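Esora Royal News: Frequently Asked Questions

What does Esora cover?
Royal households in Europe: engagements, titles, money, and court cases that involve a member of a family or the people close to them. We don't cover fashion, and we don't run horoscopes.

How do you report allegations?
We say who made the claim, where it was made and what the other side said in reply. If a case is settled, we say settled. A settlement is not a finding of guilt, and readers who write in asking us to call it one will get the same answer.

A name in a contact list or flight log is not proof of anything. We print such names only when 2 editors agree there is a reason to.

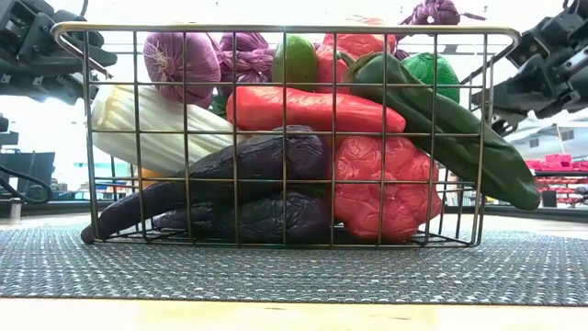
Artificial vegetables in a wire basket.

Who is behind the site?
Esora is published by Kotthorpe, which also puts out the Ralari podcast. There are 4 of us on staff. No palace pays us or reads our stories before they run.

Can I send a tip?
Yes. Use the tip form and attach documents if you have them. We can't pay for tips. We don't answer every message, and Friday is our slowest day for replies.
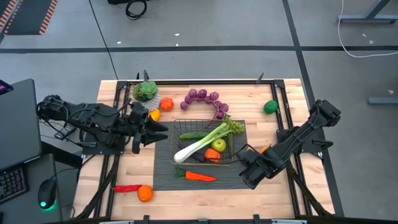

How do I get something corrected?
Write to the corrections desk with the headline and the line you think is wrong. Corrections go at the foot of the story and stay there.

Can I comment on stories?
Subscribers can, for 80 hours after a story goes up. Comments on open court cases are turned off. The limit is 100 words.

Where are the older stories?
Everything published before January is in the archive, under the Ķēniņš tab.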